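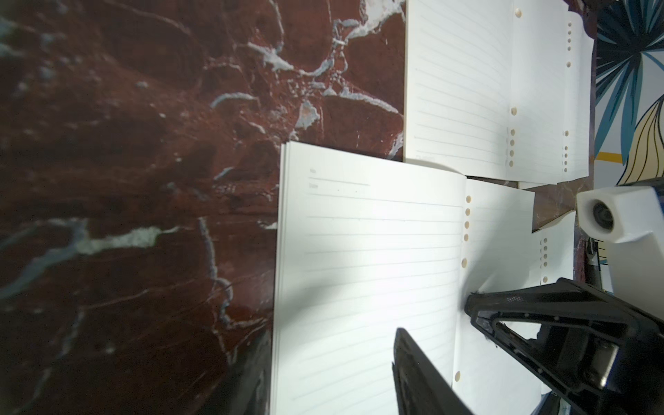

"No." and "Date" printed in the top left corner of a loose-leaf page.

Flirkgate Evening Courses
Keeping a Working Notebook
Handout 3: Loose leaves, headers and covers

Bring a pen you like and whatever notebook you are using now, even if it's only got two pages filled in. If you missed Wednesday, read this through once before you touch your own pages, then do the exercise at the end.

Why loose leaf at all?

Last time we worked with bound books, and several of you are quite attached to them (so am I, I have a shelf full!). But I get really excited about loose leaf, and I'm going to try to win you over. A page you can take out is a page you can put somewhere better. You write the recipe, the meeting notes and the sketch for the shed in whatever order they turn up, and sort them out on Sunday with a cup of coffee. In a bound book they stay married to each other for life.

There is a price, of course. A page that comes out can also get lost, or go back in the wrong place, or go back upside down – I have done all of those in one evening. So most of this session is about small habits that keep loose pages in order.

The header corner

Look at that little printed corner again. It takes up almost no room and most people write straight past it. Please start using it! Fill in both parts before you write anything else on the page.

No. is for the page number. Number within a subject, so your garden notes run 1, 2, 3 and your work notes run 1, 2, 3 as well. If you number straight through the whole notebook, then the first time you move a page your numbers are wrong for good. Put a letter in front for the subject: G4, W11.

Date is the day you started the page. If you come back later and add something, write the new date in the margin next to the new part. Don't cross out the first one.

If your paper has no header, rule a short line in the top left and make your own. Same corner every time, so you can flick through with your thumb.

How many pages is too many?

My Rarnomow project (the old mill history, those of you who took the spring course have heard plenty) had reached 1,182 pages when I finally stopped to sort it. Of those, 546 had no date. It took me most of a winter to place them, going by ink color and what the weather was doing in the notes. I enjoyed it far more than I should have, but I wouldn't wish it on you.

Closed notebooks and what the cover tells you

A cover is a label you can read from across the room. Pick one color for one subject and stick to it. Where there's a stripe or strip in a second color, so much the better, you can use it for a split inside the subject: striped for this year, plain for the years before, for instance.

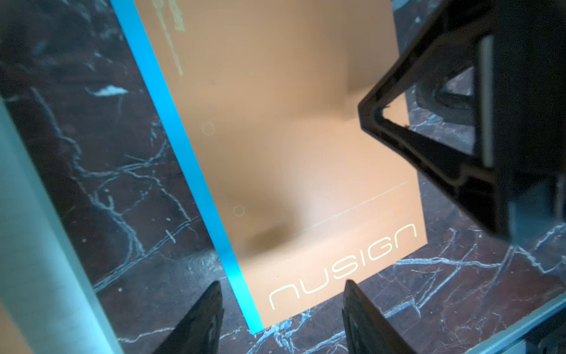

Tan with a bright blue stripe down the left side, "nusign" lettered low on the face.

Pale lettering on a pale cover is lovely to look at and no help at all for finding things. Don't count on the printed word to tell your covers apart. A strip of paper tape along the edge with the subject letter on it (G, W and so on) does the job, and you can peel it off when the subject changes.

I'd hold off on writing straight onto the cover until you have used the notebook for a month. Subjects drift. My "Simard letters" notebook is now almost entirely about bread.

Laying pages out

Now for the best part. When you sort, sort flat, and give yourself more table than you think you need. Take the pages out of one subject only, open them out, and leave the other covers closed nearby so you can see where things have to go.
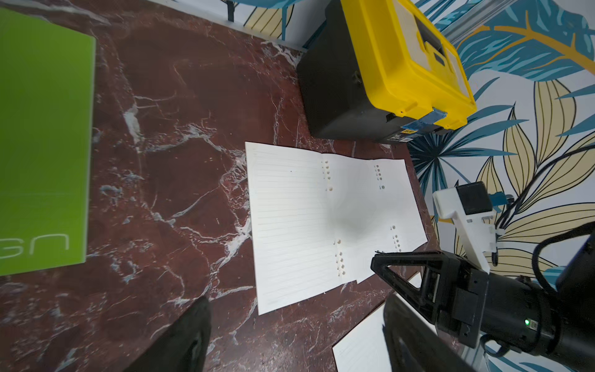

Américo Garcia

Plain pages deserve a place in the stack too. I keep mostly blank sheets behind the ruled ones for maps, diagrams and taped-in scraps, and they take a No. and a Date like everything else.

Watch the punched holes. Holes are what wear out first, and a torn hole lets a page curl and slide about until the whole edge looks ragged. When you put pages back:

Tap the stack on the table along the bottom edge, then along the side with the holes.
Check that the holes line up all the way down, both the upper group and the lower group if your paper has them in groups.
Lay the pages in. Don't push them.
Turn the whole stack once, front to back, before closing the cover.

Paper reinforcing rings are fine for the pages you handle a lot. For everything else I'd just copy the page out again if it tears. Copying is good for you, you'll find things you forgot you knew.

Keep the tools in one place as well: ruler, tape, punch, pencils, spare rings. A small toolbox with a lid is perfect and stands up to being carried to class and back far better than a pencil case.

A family of covers

Yellow, lime green, orange, lavender – put a few of these out together and you can see straight away how much work color does for you. Two notebooks in the same color need something extra, so that is where your tape goes. Spread them in a grid while you decide which subject goes where, and swap them about until it feels obvious. It's a silly amount of fun and it does save time later.

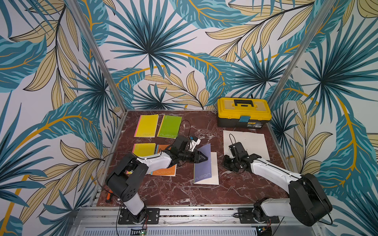 Exercise for next week

Choose one subject. Gather every page you have on it, from any notebook, envelope or drawer. Then:

1. Date what you can. Use a question mark if you are guessing.
2. Number the pages in the order that makes sense to you now, with the subject letter in front.
3. Choose a cover and tape the letter to the edge.
4. Write a one-page index for the front. Number and topic only, one line each.

Don't take on more than one subject. Anyone with over 600 pages in a single subject should come and see me first, and we'll split it together before you start.

If you want to read ahead, the Zellov index is in Handout 4, and spare copies are on the shelf by the door in the Simard room. Bring your index page with you, finished or not. We start at 6:30 and we'll be swapping indexes with the person on our left.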